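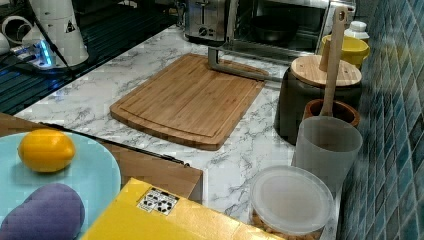 Cutting board on the marble counter, plate with the lemon over on the near side.

October, bench notes for the kitchen task (Zunis team)

OK so, getting this down before I forget what we changed. We spent the whole evening on the pick and place part of the challenge, the one where the arm takes something off the blue plate and sets it down on the cutting board without knocking into anything along the wall. Simo is the planner and Bai is the part that finds the objects, and tonight they were finally speaking the same coordinates – which took me most of last month, so I'm allowed to be pleased!

First thing, the board. Bai was giving me a board pose with the angle flipped by 180 degrees every so often, and Simo would then swing the wrist all the way around to match. Super dramatic and completely pointless (it's a rectangle, both answers are fine). I put in a check that takes whichever angle is closer to where the wrist is now. It's in board_pose.py, please don't move it into the config file, I'm still poking at it.

Second, the lemon. Mask is good on the light blue plate, lots of contrast, no complaints. The grip is where we lose it. We had the closing force set for the wooden blocks from the qualifying round and the lemon just squirts out sideways. Dropped the force a couple of notches and slowed the last 3 cm of the approach, and that helped a lot. Best run of the night was 13 clean picks before it rolled on us. The rules let you retry up to 2 times per object, so I'd call that pretty healthy.
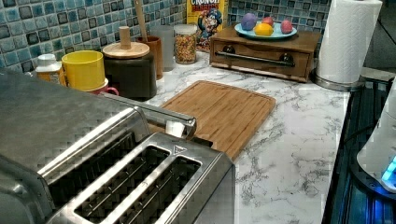

Toaster side of the counter. Clay pieces on the round plate, on top of the wooden box.

The clay is a whole other story. The purple and the pink come back from Bai as separate things, great, but the yellow one is flattened and the height estimate for it is junk, so Simo plans a grasp way too high and closes on air. My idea is to treat anything flatter than a certain height as "scoop from the edge" and leave the top-down grasp for the balls. Fung-ping thinks we should just squeeze the yellow piece back into a ball and move on with our lives, and I have to admit that is faster. But the judges set out the table, so we don't get to pick the shapes.

Also the toaster is shiny and the depth map hates it. There are holes all over the brushed metal, and Simo reads holes as free space, which scares me. For now I've drawn a keep-out box by hand that covers the toaster and a good margin past it. Ugly, works. Long term we need to fill the holes properly, or treat unknown as blocked, and then see how many plans we lose.

Log for tonight is run 418 on the Custisico drive, same folder as before. If you pull it, use the second half, the first half has the old force settings in it.

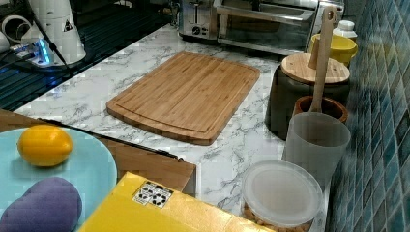

Shu-fen Peng read all this over and says the keep-out box is fine for practice but she wants it gone before we freeze the code, and that treating unknown as blocked should go in first, even if half the plans fail, so we can see which ones. She also wants the slow approach applied only to round objects, as we're giving away time on everything else. Fair on both counts, I think.

To do, me: unknown as blocked, on its own branch. Edge scoop for flat things, at least a first try. Print the grip force on screen during a run so I stop guessing.

To do, Fung-ping: new finger pads. The old ones are worn smooth at the tips and I'd like to try the softer ones on the lemon before we touch the force again.

Left the arm parked and the e-stop pressed in. Charger for the laptop is in my bag, sorry, I'll bring it back tomorrow.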